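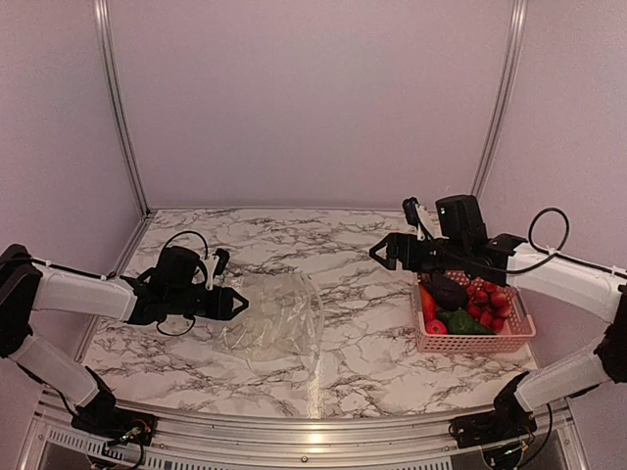 Two white arms over the marble-patterned top.

Wellier Harbour Light, giclée print
Publisher: Trument Editions
Sheet 50 x 59 cm, edition of 106, unframed
Stock no. 761

Trument calls this marine print "museum grade", a phrase any publisher may use and most do. Ask what it means and you get the paper weight. The paper is good: heavy cotton, matt, with a decent white border for the framer.

The inks are said to last a lifetime – whose, they don't say. We would still keep it off a sunny wall.

Colours are close to the painting in the greens and a bit warm in the sky. The rigging holds up well at arm's length and goes soft nearer than that. Each sheet is numbered in pencil and signed on the border. We doubt that a signature makes a print worth more later, so buy it if you like boats.

Sent rolled. Frames by Utolent can be ordered separately, though a local framer may well be cheaper.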